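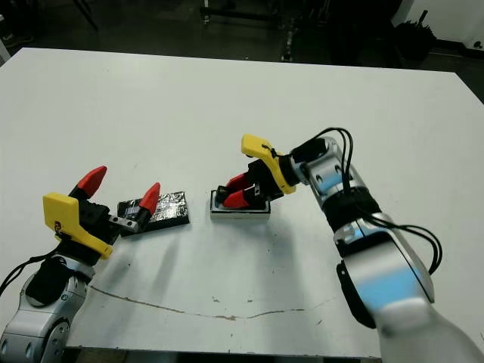
3.2 包裹材料与浅盒在浅色台面上的辨识

小件物品在装盒之前的摆放方式，长期以来在包装作业研究中着墨不多。既有文献大多以装箱后的破损率或单件工时为指标，对物品离开货架之后、进入容器之前在台面上停留的阶段则较少分析。本节以Kadik包装作业项目的台面记录为依据，讨论包裹材料的反光特性、容器的轮廓以及两者的间距对辨识的影响。铝箔是本项目使用的包裹材料中反光最不均匀的一种，其外观主要取决于褶皱，与被包物品本身的形状关系较弱。如图1所示，铝箔包裹的扁平块体略微斜置于白色台面，箔面布有皱纹和深色折痕，下缘露出一道较薄的黑色底边；其右侧的小盒盒身为灰白色，顶面颜色较深，与块体之间留有一小段台面。两件物品与台面的明度关系明显不同：块体依靠折痕和黑色底边与背景区分，小盒则主要依靠深色顶面。本文将前者称为“边缘型辨识”，将后者称为“顶面型辨识”，下文的编码均沿用这一划分。

图1　浅色台面上的铝箔包裹块体与白色小盒

3.2.1 记录与编码

台面记录由Noémi Csonka和Heikki Kallio分别独立编码。编码表包括四个部分：包裹层的完整程度、底边是否外露、容器轮廓的可见部分，以及相邻物品之间是否存在可辨认的台面间隔。全部有效记录为119条，其中凡两位编码者意见不一致者，由Neema Ndung'u复核后确定。复核时不查阅原编码者的书面说明，以减少前一次判断的影响。

编码表的初稿曾将“包裹”与“覆盖”合并为一项。试编码阶段发现，二者在操作上的差别对后续分析有实质意义。仅覆盖上表面的箔材会在侧面留下连续的深色边界，编码者据此能够较快判断块体的朝向；完全包裹的块体四面均为反光面，朝向只能由折叠处推断。修订后的编码表将两者分列，并增设“无法判断”一项，供底面情况不明时使用。编码者不得根据物品的常见用法推定其内部构造，也不得将箔面上的暗纹一律记为破损。

容器部分的术语同样经过调整。“盒”与“托盘”在中文包装文献中的用法并不统一，部分作者以有无盖为界，另一部分作者以高宽比为界。本项目在编码时以开口状态为准：可以确认上部敞开且内部较浅者记为“浅托盘”，开口状态未能确认者暂记为“小盒”。同一容器在不同记录中可能归入不同类别，合并统计时统一列入“小型矩形容器”。

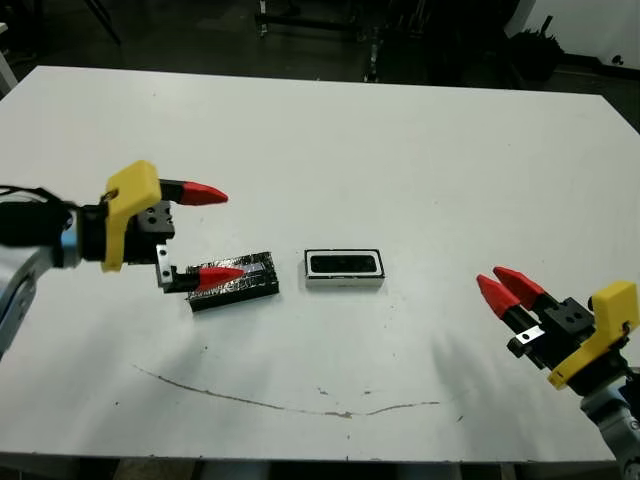 3.2.2 台面条件

台面的选择遵循两项原则。其一，底色应与包装作业中常见的浅色工作面接近，使记录结果对实际作业具有参考价值；其二，台面允许保留使用痕迹，不作专门翻新。后一原则在项目初期存在分歧。Azucena Montes认为，划痕和污迹会形成与物品边缘相近的线条，可能抬高误判比例；Keegan Lachance则主张，日常作业的台面很少处于全新状态，若将痕迹全部排除，所得结论的适用范围将受到限制。项目最终采纳后一意见，同时在编码表中增加备注栏，用于登记台面上较长的线状痕迹。

备注栏的使用情况表明，细长的浅褐色痕迹对容器辨识的干扰较小，对铝箔边缘辨识的干扰相对较大。一种可能的解释是，容器边缘平直且转角清楚，与弯曲的痕迹差异明显；箔面的折痕走向不规则，与痕迹具有一定的相似性。当痕迹与物品之间尚有一段完整台面时，编码者的判断基本不受影响。该结论仅适用于哑光浅色台面，不宜推广至带有木纹或印花的工作面。

照明按Sunitz台面作业规程设定，台面中央的照度为500勒克斯，不使用指向单件物品的局部光源。箔面对光源位置十分敏感，轻微转动即可改变亮斑的分布，因此编码时不以亮斑的位置作为判断朝向的依据。阴影另行登记。较淡的灰色阴影一般不影响轮廓判断，但若落在白色容器的边缘附近，可能使边缘显得较宽，编码者须放大查看后再作记录。

3.2.3 间距与容器边框

相邻物品的间距是本节关注的另一变量。Trurnedlow分装站的内部手册建议，装盒前的物品与容器应保持“可见间隔”，但未给出具体尺寸。本项目将其操作化为：在记录中能够连续看到两件物品之间的台面，且该台面未被任何一件物品的阴影完全覆盖。按此定义，间隔较短但连续的摆放仍属合格，间隔较长而中途被遮挡者则须另行标注。

编码者普遍反映，容器边框的颜色对间距判断有较大作用。白色容器置于白色台面时，外壁与背景的对比较弱，单凭外壁难以确定容器的起止位置；若内部为黑色，或上缘带有深色边线，则开口的形状较为清楚，间距亦可由此推算。对于此类容器，应当区分外缘间距与开口间距。两者相差一个壁厚，在大型纸箱作业中可以忽略，在小型浅托盘作业中则可能影响物品能否平放入内。

块体的朝向与间距存在交互关系。斜置的块体有一角更接近容器，以中心点计算的间距会高估实际余量。为此，本项目以两件物品轮廓之间的最短距离作为间距，并单独登记块体长边与容器长边是否平行。平行摆放便于目视核对，斜置则要求操作者在放入前先行调整方向。至于斜置是否会延长作业时间，现有记录尚不足以作出判断。

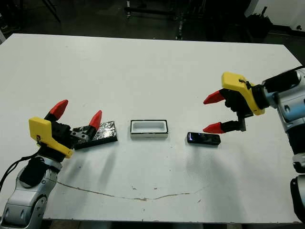 3.2.4 多件并置时的辨识次序

当台面上同时存在包裹块体、浅托盘与小型电子器件时，三者的辨识次序呈现一定规律。编码者通常首先确认轮廓与台面对比最强的物品，其次为反光面积较大的物品，最后为白色容器。黑色扁平器件虽然体积较小，却因颜色与台面反差明显而较少漏记；若器件表面带有微弱光点，编码者往往更早注意到该物品，但对其外形的描述并未因此更为准确。光点仅登记其有无和大致位置，不据此推断器件的种类或工作状态。

浅托盘位于两件物品之间时，其归属需要谨慎处理。位置居中并不意味着该容器与两侧物品均有配套关系，也不能据此判定哪一件物品将被放入。本项目只记录相对位置，配套关系须由物料清单另行确认。Wanigasekara在其仓储分类方案中将“邻近”与“归属”设为两个独立字段，本文沿用了这一做法。

编码的主要误差来自两个方面。第一，铝箔包裹层遮蔽了块体的上表面，侧面外露程度又随观察角度变化，同一块体可能在一条记录中表现为仅有细窄底边，在另一条记录中表现为侧面大部可见。第二，浅托盘的内部深度难以由俯视角度估计，黑色内壁尤其如此。针对第一项误差，复核者将同一批次的记录并列比对，并以可见范围较大者作为外形参考，但不改动原记录中的可见性编码。针对第二项误差，深度一栏只设“较浅”与“未定”两级，不换算为毫米数值。

需要指出的是，上述编码只涉及物品在台面上的可见状态，不包含包裹层的密封性能和容器的承重能力。铝箔褶皱的多少也不应理解为包裹质量的高低。包裹层厚度、内衬配合以及装盒后的稳定性，均在第4节中依据实物测量另行讨论。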